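# Chapter 9: Small Paired Articles and Their Cases

In this chapter you will learn to:

- identify an article, its pair and its case as a single set
- prepare a bench surface for sorting small goods
- match loose pieces to cases by colour, form and side
- record an incomplete set so that it can be completed later

## 9.1 The set as the unit of work

Most goods handled in a returns or lost-property room are single articles. An umbrella is logged, tagged and shelved, and the record is complete. Wireless earbuds are different. A full set has three parts, namely a left bud, a right bud and a charging case, and any of the three may arrive without the others. A case with one bud in it is of little use to its owner and of no use to a reseller. For this reason the set is treated as the unit of work throughout this chapter, and a loose piece is treated as a set with parts outstanding.

The method used here is the Brelville method, named for the depot where it was written down. It assumes a flat bench, a neutral surface and one sorter. It does not assume that the sorter knows the make of the goods. Many cases carry no legible mark once they have spent a year in a pocket, and the matching must then rest on colour, finish and fit.

The simplest state on the bench is one case and two buds of the same colour, with the case closed and the buds resting beside it. Nothing else lies within a hand's width. The sorter can check the set without moving any other article, and can return it to the tray before the next one is opened.
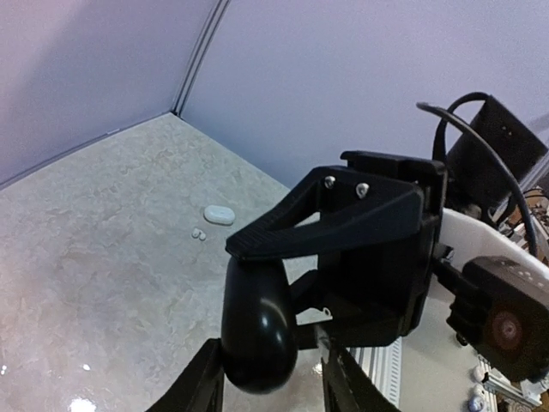
**Should the buds be placed in the case before the set is logged?**

Log them first. Inspect each bud for its side marking, its tip and the condition of its contacts, enter all three, and only then seat the pair. A bud seated before logging is easily entered as present and sound when it has been neither cleaned nor checked.

## 9.2 Surface and light

Small goods are lost on patterned surfaces. A white bud on a pale bench is harder to find than a black one, and the reverse holds on a dark mat. Where both colours are sorted in the same session, a mid-grey mat is the usual compromise. Glossy surfaces are acceptable if the lamp is set low and to one side, so that glare falls away from the sorting area.

Stains should be dealt with before sorting begins. A dark patch will hide a dark article, and residue may transfer to the speaker mesh, where it is difficult to remove. Wipe the bench with a damp cloth, dry it, and allow two minutes before setting out the goods.

A raised edge along the front of the bench is recommended. Buds are rounded and will roll.

## 9.3 Mixed lots

A mixed lot is any group in which the pieces of more than one set lie together. It may include more than one shape of case, buds of more than one colour, and fittings such as clips that belong to neither. Mixed lots are sorted in a fixed order:

1. Cases are separated first and spaced along the back of the bench.
2. Buds are grouped by colour, then by form.
3. Clips and other fittings are moved to the accessory tray.
4. Each bud is offered to the nearest case of its colour. It must seat without force.
5. Buds that seat in no case are bagged singly and marked as outstanding.

Colour is a first guide only. An oval case and a disc-shaped case will seldom accept the same bud, even where the finish is identical. Two buds of one colour are likewise not a pair until their side markings have been read. In the Mabuza trial lot of 92 loose buds, three apparent pairs proved to be two lefts.

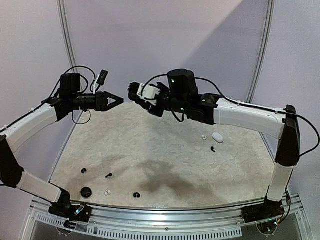 Allel objected to step 3 when the method was first circulated, arguing that clips should stay beside the buds until the last case is closed, as a clip is sometimes the only evidence that two buds were worn together. The objection has merit for lots recovered from a single bag or locker. For such lots, step 3 may be deferred and the clips entered on the same line as the nearest bud.

## 9.4 Recording outstanding parts

The record sheet has one line per set. Parts present are ticked; parts outstanding are left open and never struck through, so that a later find can be entered on the same line. Sheets opened before September are carried forward to the new register with their original line numbers.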